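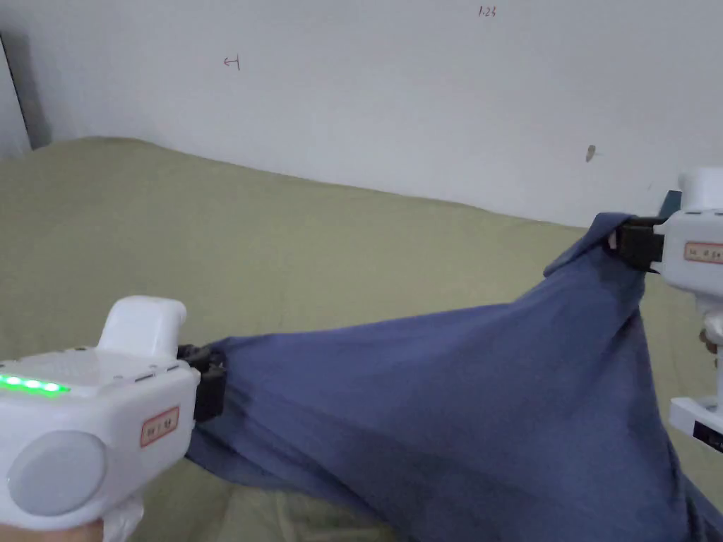 Dark blue cloth held up over an olive-green bedsheet.

How to Wash and Dry Cotton Bedding So It Lasts

By Tania Navaratnam

Cotton sheets wear out in the wash more than they do on the bed. Heat, too much detergent and an overfull drum do most of the damage. The method on this page is the one I use for plain cotton sheets, pillowcases and top covers. It works for cotton blends too, but check the label first and go with the lower temperature if the two disagree.

What you need

A washing machine with a warm cycle
Liquid detergent without bleach
White vinegar (only for new or stiff sheets)
A drying rack, a line or a dryer with a low setting
A soft brush for stains

Step 1: Sort by color and weight

Keep dark blues, blacks and deep greens together. Whites and creams go in a separate load. Do not wash sheets with towels. Towels are heavier, they rub against the sheets as they turn, and they leave lint that is hard to get off a dark color. Jeans and anything with a zipper should stay out as well.

If a dark piece is new, wash it alone the first two times. I had a navy cover from Follitz that still turned the water blue on its second wash. After that it was fine with other dark things.

Step 2: Treat stains before the wash

Dab a little detergent on the stain, work it in with the brush and leave it for 20 minutes. For blood, use cold water only. Warm water sets it. For body oil on pillowcases, a drop of dish soap does as well as any spray I have bought, including the Vuro one, which costs a lot more.

Hold the fabric up to a window before it goes in the machine. Oil marks on dark cotton are easy to miss when it is lying flat.

Step 3: Load the drum loosely

Put sheets in one at a time, not folded and not in a ball. Fill the drum to two thirds and stop. Button or zip up any covers, or everything small will end up inside them. One queen set is a full load in most apartment machines.

Step 4: Pick the cycle

Warm water, normal cycle, 700 rpm spin. A faster spin gets more water out, but it presses in creases that are hard to iron flat. If your machine only lists low, medium and high, choose medium.

Use half the detergent the bottle suggests unless your water is very hard. If sheets feel stiff or slightly slick when dry, that is usually detergent left in the cotton. Run them through again with no detergent and half a cup of vinegar in the rinse drawer. Skip the fabric softener.
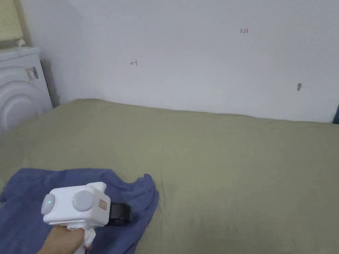
Step 5: Dry on low, or on a line

Take the load out as soon as it finishes. Shake each piece hard by two corners, then again by the other two. This gets rid of most wrinkles before they dry in.

On a line, hang sheets folded in half over the line with the hems down, and pull the edges straight. Keep dark colors out of direct sun or turn them inside out. In November I dry indoors on a Weerakoon rack with the window open a crack, and a sheet takes from breakfast until late afternoon.

In a dryer, use low heat and stop halfway to untangle everything. Fitted sheets roll the others up inside them, and the middle stays damp. Take the load out while the hems are still a touch cool and let them finish on the bed or over a door.

Step 6: Fold and store

Make sure everything is fully dry before it goes in the closet. Fold flat sheets in thirds lengthwise, then in half until they fit the shelf. Put each set inside one of its own pillowcases. Plastic bags trap damp, so use an open shelf or a cotton bag.

How often

Once a week is right for most people. I do mine on Monday. If you have pets on the bed, twice a week for the top cover. Blankets can go a month between washes if there is a sheet under them.

Common problems

Pilling: usually from overloading or washing with rough fabrics. A fabric shaver takes the pills off. The small Kotanura shaver is fine for this if you keep the sheet stretched flat.

Fading: wash cooler, inside out, and use less detergent.

Shrinking: expect a little in the first few washes of any cotton. If a fitted sheet no longer reaches the corners, pull it into shape while damp and dry it on a line from then on.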